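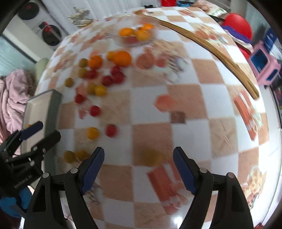 Print this ticket | E-mail this ticket

Fruit sorting set: 157 runs uploaded, 101 accepted
Opened in April by Sosina Tesfamariam

Target for the fruit task is 300 good runs. The Plolance checker has thrown out 56 of ours with the reason "task incomplete," a phrase I'm now hearing in my sleep. Both grippers track fine and the clocks agree.

10:40 – Replayed ten rejects. In every one the operator picks fruit off the tablecloth, puts it in the tray, and stops when the arm gets tired. The instruction says "put the fruit in the tray." Some people took that to mean all of it. Others took it to mean some fruit, in a tray, eventually.

11:15 – Asked Abenezer Ayele which reading is right. He wrote the instruction. He said both, then asked for time to think.

13:05 – Second problem. Several runs begin with fruit already in the tray, left over from the run before.

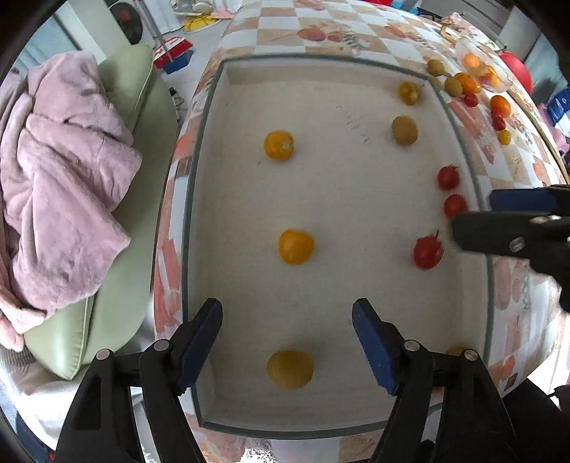
The checker compares first and last views, so a head start looks to it like an operator who did very little. I have some sympathy for the checker.

14:30 – Reply from Abenezer: "New wording is 'move every loose fruit from the cloth to the tray.' Fruit in the bowl or other containers stays put. Empty the tray before you press record." Pushed to Jodow as the new task text.

15:50 – Ran a short batch under the new wording. All passed except one, where a tomato rolled off the table and the operator went after it with the gripper still recording. Marked as a drop – please don't delete it, Abenezer wants those.

Still open: do the old 56 get relabeled as partial runs, or binned? I vote relabel. My wrist votes relabel too.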